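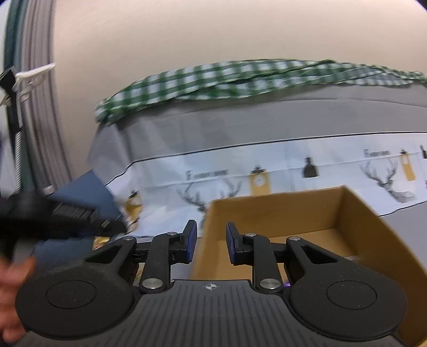
Getach Hand Gripper: Common Questions

What comes in the kit?
One hand-held gripper, a set of blue finger pads, a charger and a printed quick start card. The two-handed kit has a pair of grippers and a second charger.

Who makes it?
Getach is built by Clemadon. Orders in the US ship from Rornard.

Can I use it around the house?
Yes. Most customers record everyday chores such as packing boxes, folding cloths and clearing beds or tables. Keep it away from sinks and stoves.

How much can it hold?
The fingers open to 85 mm. We recommend a limit of 200 grams for long sessions.

How do I change the pads?
Open the jaws all the way, slide the old pad off the fingertip and press the new one on until it clicks. Pads come in packs of 20.

Do I need to tighten the pivot screws?
Check them once a month. If the fingers feel uneven, turn each screw a little at a time and test the jaws by hand. Do not oil them.

Does it work with Meireles software?
Yes, version 9 and later. Older versions will open the recordings but not the jaw width data.

Can I return it?
Unused kits can be returned for a full refund. Opened pad packs can't be returned. Repairs go through Rornard, so please email them before you send anything in.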